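I've been meaning to write up the gripper maintenance stuff since April, mostly so I stop answering the same three emails from Eduardo (hi Eduardo!). So get a coffee, this one is all screws and cables.

Quick catch-up if you're new: I look after the hand-held grippers at Drodora. People hold one in each hand and do ordinary kitchen-and-shelf jobs with them, and the recordings go off to Chin-lung Tsang, who trains the arms. My part is everything before that. If a finger is sloppy or a camera has shifted on its mount, Chin-lung finds out two weeks later, and then I get a very polite message with a graph in it.

The pair that gave me all the grief this spring is the one we call Selik. The right one started closing a hair late. You'd squeeze the handle, feel a tiny dead spot, and then the finger would come in. I blamed the encoder. Judite Pinheiro blamed the linkage, and she was right, and I bought the pastries.

Anyway, the fix. Take the side cover off first (four screws, and one is longer than the others, so put that one somewhere separate). Behind it there's a little pivot pin held by a clip. Ours had worn a groove you could catch a fingernail in. I pushed the old pin out with a 3 mm punch, wiped out a disgusting amount of gray paste, and put in a new one with a dab of light grease. A dab! The paste was there because somebody had been generous with the grease before, and I have a strong suspicion that somebody was me.

While the cover was off I went over the cable too. The strain relief on these is a bit of an afterthought, and the cable gets bent in the same spot every time someone turns their wrist. I've started leaving a longer loop before it goes off the board, which people complained about for a day and then forgot. If you see the jacket going shiny near the plug, swap it. I spent a whole afternoon once chasing dropped video that was a cable with one bad strand in it, and I'd like that afternoon back.

Then calibration. Close all the way, zero, open all the way, read the number. On a good unit I get 70 at full open, and after the new pin the right one came back to exactly that. Before the repair it was wandering all over the place depending on how hard you'd squeezed. I do 18 slow open-close cycles and then zero it again, since the new pin needs to settle in. Arnaldo Rocha thinks this is superstition. Arnaldo also doesn't get the messages with the graphs.

The cameras come last. They sit on top of the grippers, so any work on the body nudges them, even when you swear you didn't touch anything. I check the mount screws, run the marker card past both sides, and then try the pair on a real object before I hand them back. Clear plastic is my favorite for this. It's slippery, it gives a little when you pinch it, and if the two sides don't line up you feel it right away in your wrists.
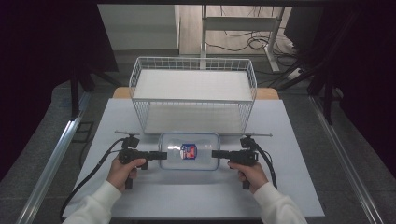 **Filed under: Workbench / Grippers**

So that's the food container test, one gripper on either side and the wire rack right behind it. I like having the rack there because it forces me to keep the fingers level, and a crooked camera mount shows up fast against a grid of straight wires. Chin-lung has been asking for more transparent stuff in the recordings anyway.

A few leftovers from my notebook:

- The Fonseca punches are fine. The cheap set bent on the second pin.
- Threadlocker on the camera mounts, the weak kind. Please, the weak kind.
- Don't zero with gloves on. I don't know why it matters but my numbers are better bare-handed.
- The left unit is next for a new pin. It still reads okay, but it's had the same hours as the right one.

Abílio Godinho asked in the comments last time whether you can do the pin without pulling the camera. You can, if you lay the gripper on its side on a folded towel and go slowly. I've done it both ways and it took me 37 minutes with the camera left on, coffee included. I'll try to write down the steps properly when I do the left one, and Judite has promised to check my spelling of "circlip."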